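Insulated bottle smells like old coffee, lid too

Posted by Penry_K

Got a white insulated bottle, had it since September. Used it for coffee every day and now even plain water tastes like coffee. Washed it with dish soap like 110 times. No luck. Don't want to buy another one, this one holds heat great. 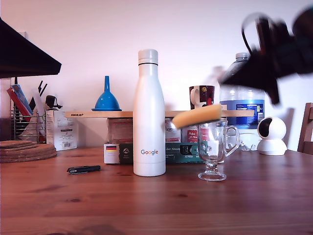

Is bleach ok or will that wreck the steel? Also the cap smells worse then the bottle if that matters.

Tudur Pumphrey

No bleach!! It can pit stainless. Baking soda, 2 tablespoons, fill with hot water, leave overnight with the cap off. Scrub with a bottle brush in the morning, rinse twice. If the mouth is narrow use a funnel or you'll get powder all over the counter.

Cap is probably your whole problem. There's usually a rubber ring inside, pry it out with something blunt and soak it in white vinegar.

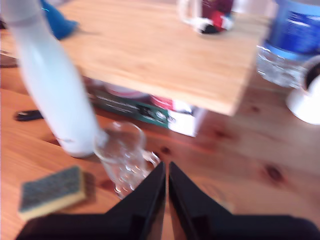
Let the ring dry all the way before it goes back in. And store the bottle open, always. Closed up damp is how mine went bad.

zeltora

just get a new one tbh. or denture tablets, my mom uses 2

Comments

andine: denture tablets work, did it Friday. rinse a LOT

Penry_K: ring was disgusting. soaking it now, thx

nalex: can you put the ring in the dishwasher? mine got loose after

Contact us | Copyright Nalex Home Help | Back to top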